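Preguntas frecuentes – Taller de simulación Huaranga

Última revisión: 16/5/19

¿A quién va dirigido el taller?

A estudiantes de segundo curso en adelante con nociones de Python. No se exige experiencia previa en robótica. El grupo tiene 17 plazas y se asignan por orden de inscripción.

¿Hay que disponer de un robot propio?

No. Todas las prácticas del primer bloque se hacen en simulación, con el entorno Prirunia instalado en los equipos del aula. También puede instalarse en un portátil personal; la guía está en la carpeta del curso.

¿Con qué escenas se trabaja?

Las dos primeras prácticas usan una mesa plana con cubos. A partir de la tercera se pasa a la cocina: encimera de mármol, cafetera negra junto a la pared de ladrillo y un estante de madera por encima. El ejercicio inicial consiste en llevar la pinza por encima de la altura del estante sin que los eslabones toquen la encimera. 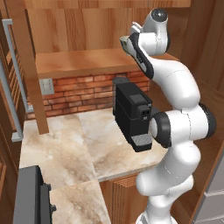 ¿Cómo se evalúa el ejercicio del estante?

Cada equipo entrega una política que se ejecuta en 39 episodios con posiciones iniciales distintas. Se registran los episodios completados, las colisiones y el tiempo de ciclo. Una colisión con el mobiliario anula el episodio. Para aprobar hacen falta 13 episodios válidos.

¿Se pueden modificar los modelos 3D?

Las texturas y la iluminación, sí. Las dimensiones de los muebles y la geometría del brazo, no – el evaluador comprueba los archivos antes de ejecutar.

¿Cuántas demostraciones se facilitan?

El conjunto Nomton contiene más de 2.000 trayectorias grabadas por teleoperación en simulación. Se admite añadir trayectorias propias si se entregan en el mismo formato.

¿Qué relación tiene el taller con la competición Tukanham?

Los equipos que aprueben pueden presentarse a la fase local, en agosto. La inscripción es aparte y las reglas de colisión son más estrictas.

¿A quién se consultan las dudas técnicas?

A Consuelo Ayala, coordinadora de prácticas, por el foro del curso. Conviene adjuntar el registro de ejecución y la semilla del episodio.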